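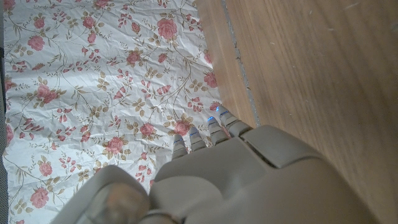
I gave up ironing in January. There was no ceremony. I'd made one of those lists of things to do better this year, got as far as "iron more", and realised it would be a good deal easier to cross it out. So I did, and I've been living with the results ever since. The white sheet with the flowers printed on it is now as crinkled as a crisp packet, and I have slept no worse for it. The flowers don't seem bothered either.

My mother ironed tea towels. She ironed pillowcases, hankies, my father's pyjamas and once, during a bad patch with the neighbours, a pair of curtains that were going to the tip. I grew up thinking that this was simply what happened to cloth. When I left home at 18 she gave me a board, an iron and a plastic bottle for squirting water, and I carried them through six rented flats like holy relics. I used the squirty bottle on the cat.

The iron was a Lobo and weighed the same as a small anvil. It had a dial with a setting marked only by a dot, and I never found out what the dot was for. In 15 years I used two temperatures: the one that did nothing and the one that turned a work shirt into a shiny work shirt. Elias Khasawneh, who sat opposite me at the time, once asked if I was wearing waxed cotton.

The second thing I've given up is matching socks. I bought a bag of plain black ones from the market in Tenness on the theory that if they were all the same, the job would vanish. They're not all the same. Some have gone grey, some have gone brown, and one has gone a shade of green that I'd quite like in a jumper. I now take the top two. I've been doing this since before Christmas and the only person to remark on it was a nurse.

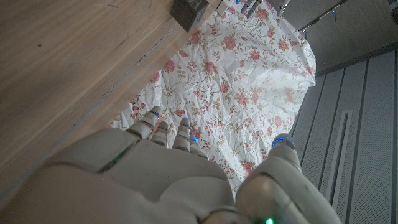

Floral sheet, crumpled.

Then there's folding. I can manage a flat sheet if I have a long hallway and no one is talking to me. A fitted sheet is another matter. I've watched the films where a calm woman puts her hands in the corners, does something like a card trick and ends up with a neat oblong. I've followed along, pausing after every step, and ended up wearing it. Mine now gets rolled into a ball and pushed to the back of the airing cupboard, where it keeps company with a beach towel and the instructions for a boiler we no longer have.

Teodoro Quintana thinks all this is the start of a slide. He says first it's pillowcases, then it's eating soup from the pan. (I had already been eating soup from the pan.) He's a man who dusts the tops of doors, and he recently paid good money for a Grultico steamer, a thing like a hoover crossed with a kettle. He brought it over so I could see the light. It took nearly 15 minutes to warm up, hissed at us, and left a damp patch down the front of my one decent jacket. He called that "relaxing the fibres". I wore the jacket to the Mavgate a few hours later and felt that the fibres were the only ones relaxed.

I will say that I miss the smell. Hot cotton is a lovely smell, better than bread if you ask me, and I've yet to find a way of getting it that doesn't involve standing up for an hour.

The board I've kept. It makes a very good shelf for the post.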